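The Beker Counter Handbook, second edition: a review

I have now read a book of rules from cover to cover on a train, laughed twice, and missed my stop. If you had told me that in January I'd have assumed I was ill. But the second edition of the Beker Counter Handbook really is that good, and since a few readers have asked what we use at Ilesmont for the drinks counter, I thought I'd write the whole thing up.

For anyone new here: Beker puts out guidance for people who run two-armed robots in places where the public might want a coffee. It is a ring-bound book with a set of wipe-clean cards in the back pocket, and it covers handling, hygiene, reach, spills, handover to customers, and the dull but necessary business of who is allowed to press what. It has no legal force, and says so on the first page. You still need your proper risk assessment, and whatever your insurer and your local food people ask for. What Beker gives you is the layer underneath, the everyday habits, which I had never seen written down properly before.

We came to it from the old Chacko notes, a photocopied bundle that had been doing the rounds for years. I'm fond of the Chacko notes. They are also a mess (there are two different sections called "Section 4") and they were plainly written for a single arm bolted to a bench, serving nobody. So I was ready for something better, but I wasn't ready for a chapter on cups to be my favourite thing I've read all spring.

The cups chapter, then. It's called "Open vessels" and it starts from the position that a drink without a lid should be treated as a load that can move on its own. Everything follows from there. Grip low and leave the rim alone wherever the grasp allows it. Where a finger or thumb has to cross the top, keep it clear of the liquid, and treat that hand as food contact from then on. Don't fill to the brim: the book asks for a generous gap, and gives you a card with a fill line you can hold up against whatever glassware you've bought. When the second hand isn't carrying anything it should be either helping or parked, and "helping" is spelled out as steadying the wall of the cup or waiting open beside it, palm up, fingers relaxed. I loved that! We had always let the spare hand do whatever the motion planner fancied, which mostly meant hovering in a vaguely threatening way.

There's also a very good page on clear, ribbed cups. Ribs are kind to grippers and unkind to vision systems, says Beker, as every ridge throws its own highlight and the edge of the liquid gets lost among them. Their advice is to check the level from above, through the opening, and only fall back on the side view if you must. We changed one camera setting after reading that and I have stopped swearing at the level detection.
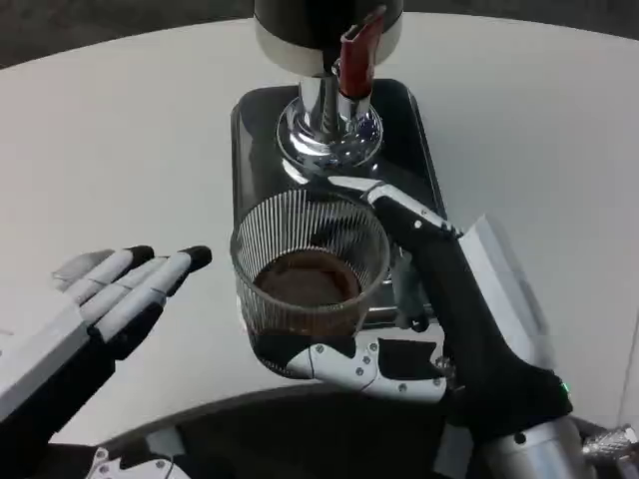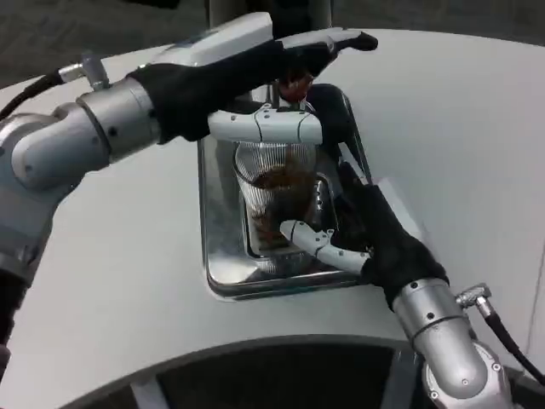 Coffee machine first, drip tray second.

Next comes "Shiny things", and yes, that is the real chapter title. Polished metal and gloss finishes get six pages to themselves. You're asked to list every reflective surface within reach, then run your usual routine with the lights as bright as they will ever be, and again with them as dim as they will ever be, and write down what changes. It took us most of a Sunday. I'd do it again tomorrow, because we found a bad spot near the tap that had been costing us dropped grasps for months and which we'd been blaming on the fingers.

The section on trays and drains is short and sensible. Pour and dispense over the drain wherever the layout lets you, stand the cup upright before anything flows into it, and let go of nothing until it is standing by itself. Cables get their own card: a loop at each joint, enough slack for the furthest reach, nothing that can trail through a puddle. I've pinned that one above the bench.

Gloves and sleeves are where the book is strictest. Any covering that comes near a drink has to be listed, dated and changed on a schedule, and the schedule is yours to set but you must then stick to it. Joelle Dabbas, who trains our new starters, turned this into a chart on the cupboard door and it has worked better than any of my stern emails.

What else did I like? The language, mostly. Sentences are short. "Must" means must and "should" means should, and there's a box at the front telling you so. Each rule has a number, so when something goes wrong you can write "29, not followed" in the log and everyone knows you mean the one about moving with a full cup past a person. The cards can be read at arm's length by somebody with wet hands. And the authors clearly like coffee. There is an aside about crema that has no business being in a safety handbook and I wouldn't lose a word of it.

Now the grumbles, as I don't want to sound like their sales department.

The index is poor. "Spill" sends you to "liquid, loss of", which sends you back to "spill". I've pencilled in my own.

Hot drinks could do with more. You get a decent card on scalds to people, but very little on what steam does to sensors over a long day, and anyone running an espresso machine will want that. I gather a supplement is being talked about. I hope it happens.

The ring binding is a pain. Crumbs get into it, the pages catch, and the card pocket split at the corner within a month. Tape fixed it, but for a book meant to live on a counter it's an odd thing to get wrong.

The handover chapter assumes your customer is standing up. If your counter is low, or you serve people who are sitting down, you'll have to work out the heights for yourself. We're at seated height on one side, so I did notice this one, and I've written to them about it. They wrote back quickly and kindly, which counts for something.

Price: 40 pounds for the book and cards together. I've seen people wince at that. Compared with the Andudus binder, which costs a good deal more and reads like the terms and conditions for a car park, I think it's fair. Andudus is stronger on paperwork, I'll give it that, and if you have auditors coming in you may want both on the shelf. For the people actually standing next to the machine, it's Beker every time.

A tip if you do buy it: don't start at the beginning. Read the cups chapter, then stand by your robot with the cards and watch it make a drink from start to finish without touching anything. Make your notes. Then go back to chapter 1. We did it the other way round and spent a fortnight arguing about signage before we'd looked at a single cup.

I'm keeping our copy at the counter, and I've ordered another for the workshop so people stop walking off with mine. If you've used the blank cards at the back for rules of your own, do leave a comment, I'd love to pinch a few. Ours so far has only one entry, which is about teaspoons.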